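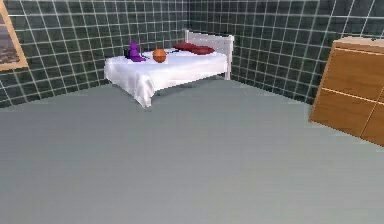
Progress report on the Potbridge robotics club, prepared for the Wollham fund
Period ending November

The club asked for money to teach students to program a robot that tidies a bedroom. So far all of the work is in simulation. The club calls the project Pronus, and the tidying task starts with the ball on the bed.

The students report 100 trial runs, with the ball put in the right place in 57 of them. I would be careful with that number. Every run used the same room and the same starting layout, so it says little about how the program would do if the pillows were moved or the cabinet stood somewhere else. The first application promised a success rate of 70 percent by now, and it did not say how success would be judged. It still doesn't.

Spending is nearly $400, mostly on computer time. I have seen receipts for all of it. The purchase of a real arm has been put off until spring, and I agree with that.

Attendance has been fair. The older students write most of the code and the younger ones mainly watch, which was a complaint in the last report too.

I recommend releasing the next payment only after the club runs the same test with the objects shuffled, and sends us the failed runs along with the good ones.

Comments (3)

Moradi parent: My daughter is one of the ones who "mainly watch." Can they take turns at the keyboard?

gearbox_dad: 57 is better than my kid's real bedroom.

Reply to gearbox_dad: Same room every time, though. Read the second paragraph.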